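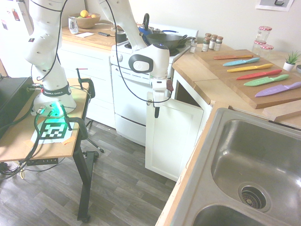
Kitchen, stove side. Lower cabinet door open.

Etside - Shared Kitchen Safety Checklist
Form revision: April
Inspection date: 2 June 2025
Inspected by: Jingyi Lü
Comments reviewed by: Hnat Zakharchenko
Result codes: P = pass, A = action required, N = noted, no action, NC = not checked

Section 1. Floor and walkways

1.1 Floor surface level, no raised edges between planks. P
1.2 Walkway in front of stove free of stored goods. P
1.3 Power strips and cords kept off the floor. A
Comment: Power strip lying on the floor near the wooden table. Raise it and fix it to the table or the wall. Cords from the table edge to be tied up at the same time.
1.4 Wheeled items parked with brakes set. NC
Comment: Caster base under the table not tested. Add to the next round.
1.5 Papers placed on work surfaces secured against sliding. P
Comment: Sheet on the wooden table is taped at the lower right corner. Acceptable.

Section 2. Cabinets

2.1 Doors open and close without binding. P
2.2 Doors closed when the cabinet is not in use. A
Comment: A lower door was open during the inspection. Shin and knee height. Remind users.
2.3 Hinge screws tight. P
Comment: Two screws on the drawer side took a quarter turn. Recheck next time.
2.4 Cleaning chemicals in original containers, stored apart from food. P
2.5 No signs of leakage under the sink trap. P
Comment: Trap replaced in April by Upadhyay. Paper towel held under the joint with the tap running, no drips.

Section 3. Stove

3.1 Control knobs return fully to off. P
3.2 Anti-tip bracket engaged. P
Comment: Checked by pulling forward at the rear of the top. No movement past the bracket.
3.3 Paper, towels and plastic kept clear of the burners. N
Comment: A small sheet of paper lies on the back counter in front of the fruit bowl. Leave it there or file it, but do not move it toward the stove.
3.4 Cups and cans set back from the cooking area. N
Comment: Dark cup on the back counter near the stove. Users to put cups in the sink when finished. The silver can beside the fruit bowl may stay.
3.5 Oven door seal intact. P
3.6 Stove light and clock working. N
Comment: Clock runs slow. Not a safety matter.

Section 4. Refrigerator

4.1 Door seal clean and closing under its own weight. P
4.2 Interior temperature within the range on the log sheet. P
4.3 Items on the door do not cover the vent or the handle. P
Comment: Magnets and papers only. Old notices to be taken down by whoever posted them.
4.4 Food dated and labeled. A
Comment: Several containers on the middle shelf had no date. Moved to the lower shelf for 24 hours, then discarded if unclaimed.

Section 5. Knives, utensils and counter

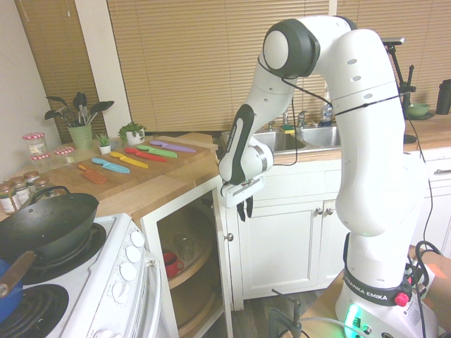

Can the colored knives go in the dishwasher?
Wash them by hand and dry them right away. The coating scratches when blades knock against other items in the rack.

5.1 Knives stored so that each can be picked up by the handle. P
Comment: All six laid on the long cutting board, blades the same way, handles the same way. For storage overnight they go back in their sleeves - this item covers daytime use only.
5.2 Cutting board stable on the counter. P
Comment: No rocking when pressed at the corners. Replace the board if it warps.
5.3 Cutting board free of deep grooves. NC
Comment: Underside not examined. Board was in use for the knives.
5.4 Utensil holder heavy enough not to tip. P
Comment: Green holder is full of spatulas and slotted spoons. Do not add more. Next purchase from Clollier should include a second holder.
5.5 Glass containers away from the counter edge. P
Comment: The three jars with checkered lids are in the corner.
5.6 Spice jars labeled and set back from the edge. A
Comment: Labels fine. The dark-lidded jars stand near the edge of the counter and should be moved back toward the wall.
5.7 Plants kept off the food preparation area. P
Comment: Pots are behind the board. Water them at the sink.

Section 6. Emergency equipment

6.1 Extinguisher gauge in green, pin and seal in place. P
6.2 Fire blanket accessible. P
6.3 First aid kit stocked. A
Comment: Burn gel missing. Ordered through Zivby, same part as last time.
6.4 Shutoff locations posted. P

Actions open: 1.3, 2.2, 4.4, 5.6, 6.3
Due: 1.3 and 5.6 within 3 days, remainder within 6 days.

Reviewer comment (H. Zakharchenko): 5.3 should not be left as NC two rounds in a row. Lift the knives off and look at both faces. Otherwise accepted.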